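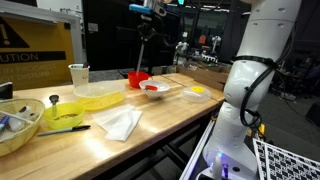 The long bench at Haltthorpe: a small gallery

Every few months somebody tells me that a shared worktop sorts itself out if you give each thing a container. I have my doubts. The Wirkis people are very keen on the idea, and their leaflet promises that a bench with bowls on it will save a household 13 minutes a day, a figure for which I have yet to see any working. The long bench has been run on the bowl system since August, and readers can make up their own minds.

I should say that I like the bench itself. It has a pale butcher-block top, honey-coloured, and it is long enough that people at either end can ignore each other. My quarrel is with what we put on it and why.

The first view takes in most of the length. The yellow bowl has a brown, grainy layer in it and something to scoop with, and I will admit that this is the bowl system at its best. A scoop that lives in the bowl is a scoop you can find. Whether an open bowl is the right place for anything grainy is another matter, and I would want a lid.

The woven basket at the end has a divider, and people do set great store by dividers. The blue marker is in the basket. The black marker is lying on the wood in front of the yellow bowl. Two markers, two systems, and I leave it to the Wirkis leaflet to say which one is tidy.

Pens are in a paper cup, or at least one is. I have no complaint about the paper cup, except that we were asked to approve a proper pen holder from Castaño in the same round of spending, and I voted against it. A paper cup holds a pen perfectly well. It falls over if you knock it, but so did the one from Castaño when Azadeh Amini tried it with her elbow.

The paper towels are folded and stacked near the front edge, one corner a bit crumpled. Folding them was Yuk-lan Chuang's suggestion. It takes up less room than a roll, she says, and she may be right, though a roll does not need anybody to fold it.

Further along come the red bowl and the white bowl, with a small red thing lying across the inside of the white one. Now, if the colours are meant to tell us what goes where, then red things ought to go in the red bowl. I raised this at the September meeting and was told that the colours mean nothing and the bowls were simply what the shop in Leltbridge had left.

The second view runs along the bench again and has the clear containers in it. The large one shows yellow at the bottom, the round one has a yellow item showing inside its lid, and there is a flat cardboard box at the far end. I do come round a little to clear plastic. You can see when you are running low without lifting anything, and I cannot think of much to say against it. The cardboard box I would flatten or fill, one or the other.
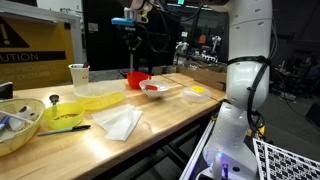
Vasylyna Horobets writes that I am being unfair to open bowls. She kept lids on everything for years and found that the lids ended up in a drawer of their own, none of them fitting anything, while the bowls stood open all the same. She would rather have a bowl she can reach into and a cloth to throw over it at night. She also thinks loose markers are a matter of habit and that no basket will cure it.

I accept the point about lids, having a drawer like that myself. On the cloth I am less sure, as it is one more thing to wash and one more thing to leave lying on the bench. The bowls stay for now, and I shall look at the markers again after the winter.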